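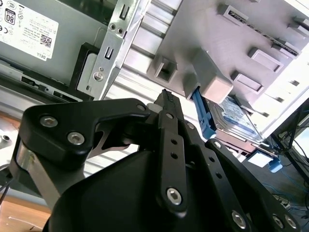
Search reviews... Enter keyword

Witton refurbished office tower: a review after one year of use
By Wilmer Apaza
Last updated 11/02/2021

I bought this computer for my wife's bookkeeping, and since then I have opened it more times than I planned. It is a used Dell business tower that Witton cleans, tests and sells again with a new solid state drive. I write this review mostly for people who want to know how it is to work inside, since the speed you can read in many other places.

First, the case. The side panel comes off without a screwdriver, and I like this very much. You pull a latch and the panel leans out. On my unit the latch was a little stiff in the first weeks, then it became easier. The metal edges are folded well and I have not cut my fingers, which I cannot say about the cheap Bravholm case I had before.

The power supply is a Dell part in a gray metal housing, with an 80 badge on the label. The label also has a lot of very small print, so if you need to read the numbers, take a lamp and a magnifying glass. I was worried that an older power supply would be loud. It is quiet. With the desk lamp on and the window closed I hear only the hard drive.

Now the drives. The cage is gray plastic. I expected metal and I was a little disappointed when I first saw it, but the plastic is thick enough and it doesn't rattle. I put in a second drive from my old machine and it was done before my coffee was cold. What takes more time is the cables. The small black connectors are ribbed on the sides, so the fingers do not slip, but the space near the cage is narrow and I have big hands. My daughter's teacher, Zuweira Yakubu, bought the same model and she told me she uses long tweezers with rubber ends. I tried it and it is a good idea, only be careful not to pull on the wire itself.

The cables that Witton leaves inside are a bit short. If you want the drive in the lower place, you must bend the cable more than I like. I ordered a longer one from Amissah for 8 dollars and now it lies flat. In my opinion this cable should be in the box already.

The paper guide is weak. It has 3 pages, and one of them is the warranty. It shows how to connect the monitor, and about the inside there is not one word. I wrote to the support and a man named Tetteh Nartey answered me the next day with a clear drawing of the connectors. So the service is good and the paper is poor.

I had one problem. In September the computer did not find the second drive after I moved the tower to another room. I opened it, pushed the connector in again until I felt the click, and it was fine. Maybe I did not push it enough the first time.

Good: easy to open, quiet, friendly support.
Less good: short cables, narrow space near the drive cage, poor guide.

For office work and school I would buy it again. For games, please look at something else, the room for a large graphics card is not enough. If you choose between this one and the Likness mini, take the Witton if you want to add drives later. The mini is prettier on a desk, but there is only one place for a drive in it.

I will add a note here if the fan starts to make noise.

1,232 views
8 shares
3 comments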